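Análisis › Software › Planificación y control

Losen 6: un planificador con opiniones propias

Por Lærke Kárason

Llevo desde octubre usando Losen 6, el planificador de movimiento de Histinell, y he tardado en escribir esta reseña porque cada vez que me sentaba a hacerlo salía una actualización menor que arreglaba la mitad de mis quejas y estrenaba otras. He decidido parar en la versión que tengo instalada. Si la siguiente lo corrige todo, me alegraré por los que vengan detrás.

Para quien no lo conozca: Losen se coloca entre la percepción y el controlador del brazo. Recibe una pose objetivo y un mapa de obstáculos, devuelve una trayectoria y, si uno se lo pide con educación (un archivo YAML de 753 líneas, el que viene de serie), también se ocupa de la aproximación final con la cámara de muñeca. Esto último es lo nuevo y lo que Histinell pone en letras grandes en su página.

La instalación

Correcta, que ya es mucho decir en este gremio. El instalador pregunta por el modelo de brazo, por la pinza y por la cámara, y acepta las respuestas sin discutir. Lo que no hace es comprobar que la matriz mano-ojo tenga sentido. Yo metí la mía con un signo cambiado y Losen me planificó con total serenidad un agarre por debajo de la mesa. Ni un aviso. El brazo se detuvo por el límite de par, que es una forma bastante física de depurar.

La documentación está en inglés y en un castellano traducido por alguien con prisa. «Singularidad» aparece en un capítulo como «rareza de la muñeca», y debo reconocer que he empezado a usarlo.

El planificador en sí

Aquí no tengo bromas. Es rápido y las trayectorias son limpias: sin esos rodeos barrocos que daba la versión anterior para mover un vaso un palmo. Le pasé 2000 peticiones grabadas de nuestro banco y contestó a todas menos a seis. Tres de esas seis eran imposibles, así que el reproche se queda en la mitad. El suavizado por defecto peca de prudente; lo subí el primer día y no lo he vuelto a tocar.

El mensaje de error cuando no encuentra solución sigue siendo «plan no disponible». Ni qué articulación, ni qué colisión, ni un triste número. Hirose, que es más lento y cuesta lo suyo, por lo menos dibuja en rojo el eslabón que estorba. En Histinell deben de considerar que eso le quita misterio a la profesión.

La aproximación con cámara de muñeca

El módulo corrige la pose en los últimos centímetros, con la pinza ya encima de la zona de trabajo. Para evaluarlo trabajé sobre una superficie gris mate con una cuadrícula de cinta azul de pintor, puesta a mano y sin regla. La idea era tener referencias visibles que no fueran marcadores impresos, porque en una célula de verdad rara vez hay marcadores impresos y abundan, en cambio, las cosas pegadas de cualquier manera.

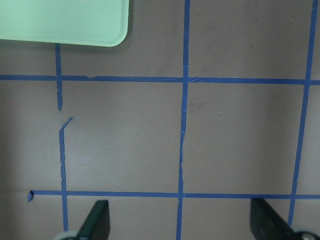 El detector de líneas de Losen supone que una línea es recta, continua y de una pieza. Con la cinta arrugada oscila un poco, nada grave. Con una vertical interrumpida cuyos dos tramos no casan hace algo más creativo: a veces decide que son dos líneas, a veces las une con una diagonal de su invención, y en cada caso recalcula la rejilla entera. Se arregla subiendo la tolerancia de colinealidad, parámetro que existe, funciona y está documentado en el apéndice de la cámara de profundidad, vaya usted a saber por qué.

Las sombras las lleva peor. Una bandeja clara con su sombra suave al lado le basta para proponer dos bordes donde hay uno, y el segundo lo defiende con una confianza admirable. Bajé el umbral de gradiente y mejoró -- a costa de perder la cinta en las esquinas menos iluminadas. Al final acabé recortando la región de interés a mano, como en los viejos tiempos.

También conviene enmascarar los dedos de la pinza. Losen trae una herramienta para ello, con la que se pinta un polígono y listo, y es de lo mejor pensado del paquete. Lástima que la máscara no se guarde con el perfil de la pinza, sino con la sesión. La he dibujado más de 200 veces. Ya me sale sin mirar.

El visor

Bonito y hambriento de memoria. Permite retroceder en la trayectoria y ver qué creía el módulo en cada paso, y solo por eso le perdono el tema oscuro obligatorio. Exporta a formato Grumeder sin perder marcas de tiempo, cosa que el propio Grumeder no siempre consigue.

¿Lo compraría?

La licencia del planificador, sí; la he renovado. El módulo de cámara lo dejaría en prueba hasta que guarde las máscaras y alguien mueva ese parámetro al capítulo que le toca. Escribí a soporte por lo segundo y me contestaron, amabilísimos, con un enlace al apéndice de la cámara de profundidad.

Relacionados
Hirose, un año después: lento pero explica las cosas
Calibración mano-ojo sin perder la tarde
Grumeder y las marcas de tiempo: guía de supervivencia
Cómo leer un YAML ajeno

Contacto | Aviso legal | Volver arriba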